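Gripper trial, month one: the pen test

Nastura's newsletter has printed a lot of optimistic paragraphs about grippers over the years, and I wrote a few of them, so take this one as a correction. The Gerkidside bench has been comparing two sets of parallel fingers since September. One set is the stock kind that came with the arms. The other is from Clistex, costs $3000 more for the pair, and arrives with a brochure that uses the word "dexterous" on every page.

We already know both sets can pick up a block. Every gripper we have ever bought can pick up a block. The vendor demo was blocks, then a cup, then a bigger block, and by the end I would have paid to see it drop something.

So the bench went with a dry-erase marker and a small whiteboard laid flat on the table. A marker is a miserable thing to hold. It's round and slick, and the load comes at the tip, a long way from where the fingers are. If the grip is a little weak the pen doesn't fall, which would at least be honest of it. It rolls a few degrees and the line wanders, and then three people stand there arguing about whether the fault is in the fingers, the wrist or the path.

The first two weeks of numbers went in the trash. One arm had been calibrated with the old fingers on and nobody had redone it after the swap, so the Clistex set was being blamed for an offset that belonged to us. I'd like to say this was caught by careful review. It was caught when somebody switched the fingers back and the lines got worse.

Since then the runs have been cleaner. Each set gets 500 strokes, pen down, straight line, pen up, with the board wiped between batches. We score how far the end of the line lands from where it was sent, and how far the pen has turned in the fingers by the end of a batch. On line ends, the two sets are close enough that I would not spend money on the difference. On pen turning, Clistex is better, and I'll grant that without grinding my teeth too much. The softer pads do hold a round barrel more steadily.

They also pick up ink. After a few batches the pads had a gray film on them, and we haven't yet run the test I most want to see, which is dirty pads against clean ones. The brochure has no opinion on this. It says the pads are "easy to service" and lists a replacement pack of 12, and I leave readers to work out why a company sells them by the dozen.

Then there are the cables. Both arms carry a gripper cable along the outside, and writing on a flat surface puts the wrist low, so there is slack to deal with exactly where you don't want it. Tape it tight and it pulls when the wrist turns. Leave it loose and sooner or later it wants to drag over fresh ink. We've changed the routing 3 times and I have no faith in the current one. This has nothing to do with which fingers are better — but it moves the results more than the fingers do, and I've yet to read a comparison that mentions it.

Kaczmarczyk have offered to lend us their own controller, which they say will even out the pen pressure whatever is bolted to the wrist. Maybe. I asked for their test data and got a video with music on it. The loan is on the list for after the pad test, and I would ask people not to start it early just to have something new to look at.

My recommendation for now is to keep the stock fingers on everything that handles boxes and trays, and to hold the second Clistex order until we have the dirty-pad numbers.

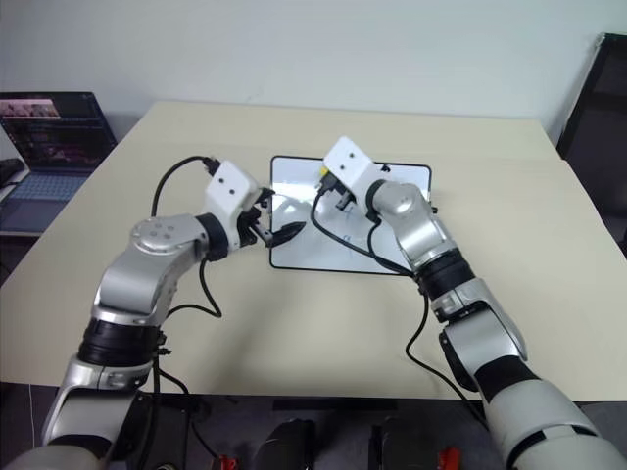

Iris Hallbeck

Marker in the left gripper, board flat on the table. The stroke logs are in the shared bench folder, including the two weeks we threw out, for anyone who wants to check my arithmetic or learn from our calibration.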